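# Clikari build – gallery

Clikari is the arm that Liesl Hollenstein and I have been putting together in the shared workshop since November. It hangs over a table and sorts ordinary household things into crates. Most of the work so far has gone into the mount, the wiring and a simulated copy of the room where we try motions before we run them on the real arm. The gallery follows the order of the build. Most entries have lost their pictures since the old site went down, so for those only the captions are left. I have kept them because people still ask about the parts.

## Mount and frame

**Ceiling bracket, first version.** Cut from scrap steel by Balthasar Zwahlen. It held the weight but rang like a bell whenever the shoulder stopped hard. We used it for two weeks.

**Ceiling bracket, second version.** Thicker plate, four bolts in place of two, and a rubber pad between the plate and the beam. The ringing is gone. Total weight with bolts is 8 kg.

**Cable run.** Power and signal are in separate sleeves now. The first run had them together, and the encoder on the third joint lost counts every time the gripper closed.

## Electronics

**Driver box.** A Schnyder enclosure bought used, with the old fan taken out. Vilgot Viklund did the layout. The terminal blocks are numbered from the left, and the numbers match the sheet taped inside the lid.

**Stop button.** Wired straight into the supply relay, with no software in between. Mirjam Hämmerli insisted on this and she was right. There is a second one by the door.

**Power supply.** The first one tripped when all joints moved at once. The replacement has room to spare, and we have had no trips with it.

## Gripper

**Printed fingers.** Version 14 of the finger file. Earlier ones were too stiff and pushed round objects away before they could close on them. Print them on their side or they split along the layers.

**Pads.** Cut from a Jiltex sheet, glued, clamped overnight. They wear at the tips first. A sheet is enough for several sets.

## Simulation

The simulated room was Burgi Stöckli's idea. She was tired of waiting for the table to be free, and the rest of us were tired of picking mugs up off the floor. The first model was a box with a gray slab in it. She has worked on it most evenings after that, and it now has a floor, a cabinet at the back and a proper set of objects.

The table in the model is the perforated kind. Getting the grid of holes right took longer than it should have, and for a while they slowed the renders badly. They are drawn as a surface pattern now and the physics sees a flat top. 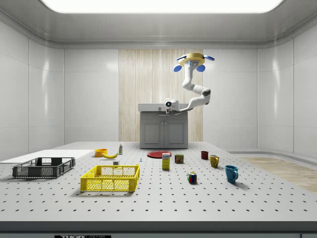 The mugs have given us the most work. A banana or a can is one grasp from above, and the yellow crate is large enough that the drop point can be a little off. A mug has a handle, and the planner has to know which way it points before it picks a side to come in from. We turn the handles to different angles between runs so that it can't get by on one habit.

The red plate is still unsolved. It lies flat, and there is no edge high enough for the fingers to get under. Vilgot wants to slide it to the front of the table and take it there. I would sooner leave plates out of the set until the rest works.

Our last long batch was 173 runs, with objects moved to new places each time. 100 of them ended with everything in a crate. Most of the failures were mugs that tipped on the way up, and a few were the small blue item rolling out of reach. Burgi keeps the log, and each run can be replayed from its number.

## Still to do

- Match the friction of the simulated finger pads to the real ones. The model grips too well.
- Move the planner to the Wurnitz machine, which is faster and mostly idle at night.
- Write down the camera calibration steps. At the moment only Mirjam knows the order.
- New labels for the driver box – the ink on the old ones has faded.

The bracket drawing and the finger file are in the workshop's shared folder under Clikari. Ask Liesl for access.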